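March 30, 2018

Day 4 of no sugar, and I remain unconvinced.

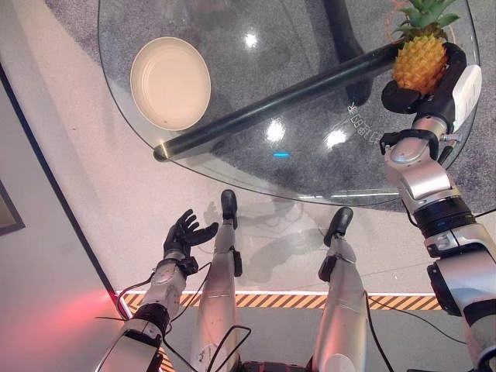 Empty bowl, glass table.

The plan comes from a paperback called The Illura Method, which I bought used and which has somebody's angry pencil in the margins through chapter two and then no pencil at all. I suspect they quit. The book says that by now I should feel "a lifting." I feel a headache over my left eye and I was short with the pharmacist.

What bothers me is how the thing is built so it can't be wrong. If I feel good, it's working. If I feel bad, that's the sugar leaving, so it's working. I asked myself at lunch what would count as it failing and went through the whole chapter on setbacks looking for an answer. There's a recipe for lentils in there, and a page on gratitude.

Then there's the tea. You are supposed to drink Taka tea morning and night, and the book mentions it on so many pages that I went and looked at who publishes it. Zundell. Who sells the tea? Zundell. I bought a box anyway, so I'm in no position to sneer. It tastes like a wet fence.

Walked to Halilović for bread. The plan allows the dark rye but the smell in there at ten in the morning is all butter and cinnamon, and I stood in line reading the labels on the jam like a person with a problem. Got the rye. Got home and read the wrapper and it has molasses in it. So have I been off the plan since March started, or is molasses something else? The book doesn't say.

The step counter claims 3,280 for the day, against a goal of 3,000. I don't believe that either. It gave me 700 yesterday before I'd left the kitchen, and I was mostly peeling carrots.

Rain after four. Finished the carrots with too much salt. Slept badly last night and will probably blame the tea for tonight as well. I said I'd give it until the box is empty and there are a lot of bags left in that box.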